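Neltum Courts Notes: News From the Gym

Well, friends, the summer league is behind us, and I still catch myself reaching for my whistle every time I hear a ball bounce in the driveway next door. We had a grand season at the Drirnmont gym. For those of you who were away at the lake or buried in work, let me catch you up on a few things before the fall sign-up sheets go out.

First, the final. Bamach and Neltum went back and forth all evening, and it took a free throw from Ye-rin Ji with the clock nearly gone to settle it for Neltum by 2 points. If you know Ye-rin, you know she has been working on those free throws since April, usually in the far corner with her headphones on, and I don't think there was a person in the bleachers who wasn't on their feet (myself included, bad knee and all). 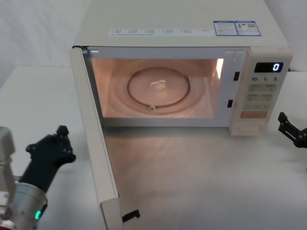
Gilberto Cáceres took the loss like the gentleman he is and walked the whole Neltum bench shaking hands. He'll be back coaching Bamach in the fall, and he has asked me to mention that he is short on guards. Tall people are welcome too, Gilberto, I hope!

The free throw night raised $500 toward new nets and a proper scorer's table, which is more than we dared to hope for when we set out the jar. Tumaini Kaijage made 200 shots for it over the course of the evening and told me afterward that her arm felt fine, though I noticed she let her brother carry the bag out to the car.
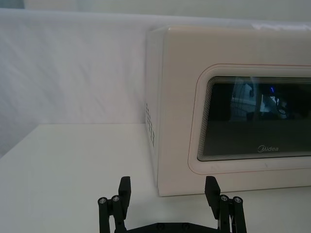 Now, fall. We'll run two divisions again, the same as last year, with the younger players on the court first so they can get home for supper. Byung-chul Yang is putting together the schedule and would dearly love to hear about any conflicts before he prints it and not after. Ha-neul Nam has the uniforms. If yours is still in the back of your closet or under a car seat, please wash it and bring it to her at the first practice, shorts and all.

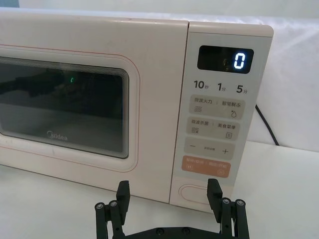 Page last changed: September 10, 2018

One more thing about shoes. The floor was refinished over the break and it looks lovely, so please carry your court shoes in with you and change by the door. Sign-up sheets will be on the board outside the gym office, and if you can keep score for even one evening, put your name down on the second sheet. I'll sit beside you the first time and show you how the book works.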